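Gakstead in November, or how I toured a vinegar works

The open day at the Demissie vinegar works was due to start at 10, and at 10 the gate was locked. By the time Gebremedhin Tamiru came out with the key there were 27 of us on the sidewalk, most of whom had driven over from Wulodstead on the promise of free pickles.

Gebremedhin has worked there 27 years and can no longer smell vinegar. The rest of us could. He took us through the barrel hall at a good clip, stopping only to scold a man for leaning on something, then handed us over to Desta Assefa for the tasting.

Desta poured 5 vinegars and asked us for words. I said "sharp" to the first, and then, having peaked early, to the next two. The fourth is aged 57 months and sold under the name Flarnimau. It tasted like a raisin with a grudge – I bought two.

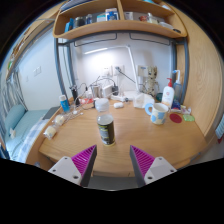
The pickles were free in the sense that you got one. The gift shop takes cards, the parking lot does not, and the bus back to Wulodstead leaves at 4 whether or not you are still in line for the restroom.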